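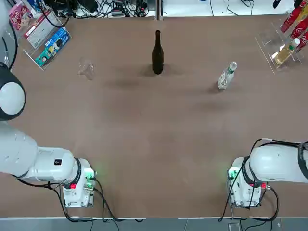
Medir la dureza del agua en casa

Primer valor de abril: 203 mg/l de carbonato cálcico, en el grifo de la cocina, a las 7:40. El segundo, tomado en el lavadero, dio 175. La diferencia me pareció excesiva para una misma acometida y repetí las dos valoraciones con EDTA 0,01 M y negro de eriocromo T como indicador.

Procedimiento: muestra de 50 ml, 1 ml de tampón a pH 10, indicador en punta de espátula. Se valora hasta que el rojo vino vira a azul puro. El morado intermedio no es punto final -- ahí estaba mi error con la muestra del lavadero, que corté antes de tiempo. Repetida: 201.

Tracey Nuttall me escribió desde Nevthorpe a propósito de la entrada anterior. Usa tiras reactivas y obtiene saltos de una banda entera entre lecturas consecutivas. Es lo esperable con esa resolución. Para regular un descalcificador sirven; para comparar dos grifos, no.

La conductividad la mido aparte. El agua de red quedó en 1165 µS/cm y la del pozo de Sandamville, que me trajo Ryan Wragg en una garrafa, en 1644. Conductividad alta no implica dureza alta: el sodio y los cloruros también cuentan, y en ese pozo sospecho de los segundos. Falta confirmarlo con nitrato de plata.

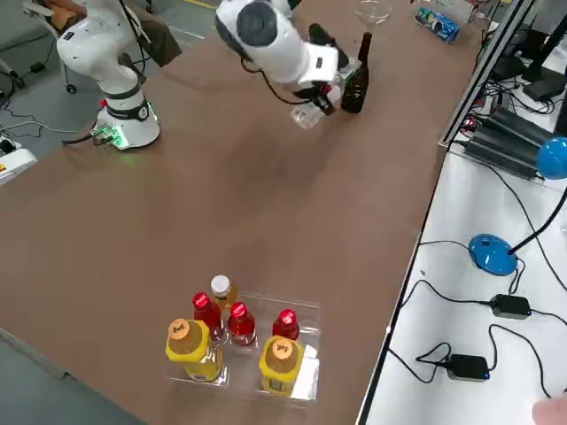
¿Cada cuánto hay que volver a normalizar el EDTA?

Con la botella de polietileno bien cerrada, una vez al mes es suficiente. En vidrio corriente lo haría cada semana, porque la disolución extrae calcio de las paredes y el título baja poco a poco.

Pendiente: cambiar el tampón, que ya huele poco a amoniaco.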